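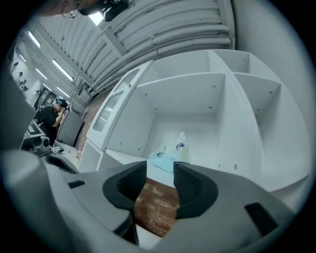

Home Articles Issues For Authors Contact

4. Equipment Planning and Cost Allocation

4.1 Scope of the purchase

The equipment plan covers the hand-held gripper tools used to record household storage tasks at the Groditmont site, together with the furniture, spare parts and staff time that the recording work requires. Robot arms are treated separately in Section 5, as they fall under a different capital budget and are replaced on a longer cycle. The two budgets meet only at the point of the gripper fingers, which must match in shape and surface on the hand-held tool and on the arm if the recordings are to be of use in training.

Earlier planning at the site followed the usual practice of pricing the main device first and adding a fixed share for accessories. A review led by Yatziri Ocampo found that this method placed too little money in consumables and too much in complete units. Two tools stood idle for most of the first recording period while operators waited for finger pads. The present plan therefore starts from the number of recording hours wanted and works back to the parts consumed in those hours.

Figure 3. Hand-held gripper with fingers spread, in front of a white shelving unit. A translucent plastic bag rests in the central compartment.

4.2 Items and quotations

Quotations were requested from three suppliers. Lovura offered complete tools with a service contract. Ledesma offered the housing and fingers as separate lines, with assembly left to the buyer. Flustley quoted for complete tools only and was not able to supply finger pads outside a full order; its offer was set aside at the first stage. All quotations were to remain valid until 1st June.

The Ledesma offer was preferred for the housing and the Lovura offer for service. Splitting the order in this way raised the work of receiving and checking goods, and 36 hours of technician time were entered in the plan for assembly and first calibration. The plan allows for 30 sets of replacement fingers over the recording period. Fingers are charged to consumables and housings to equipment, so that a worn pad does not set off a request for capital funds.

Storage furniture was the second largest line. Open shelving such as the unit in Figure 3 was chosen because an operator can reach into a compartment with the tool held level, and because the height of the shelves can be changed between sessions. A unit with a glass-paneled door adds a further task, as the door must be opened before an object can be placed or removed. Household furniture was purchased in all cases. Laboratory cabinets were considered and rejected on grounds of price and of poor likeness to the homes in which the finished system is meant to work.

Objects to be handled, including bags, boxes and soft packaging, were given a single line of 2,000 dollars. The line is modest, but it is the one most often overspent. Thin plastic bags are hard on the stock of objects, as they crease and tear with repeated grasping and must be replaced before their appearance changes too much between recordings.

4.3 Timing and reserve

Orders were placed in two parts. The first part covered the tools, one set of furniture and half of the replacement fingers. The second part, due in September, depends on the wear measured in the first. Of the total sum, 77 percent was committed in the first part and the remainder held back. No discount was lost by this division, although delivery was charged twice.

Reserve funds may be moved between consumables and objects without further approval. Movement from either line into complete tools requires a written case showing that the existing tools are in use for the full recording day. This rule was adopted after the first period and has been kept without change.

4.4 Limits of the plan

The plan does not include rent, lighting or power for the workroom, which are met from general site funds. It also leaves out the cost of data storage, for which no stable price could be obtained at the time of writing. Sites that pay for either directly should expect a higher cost per recorded hour than the one given in Section 6.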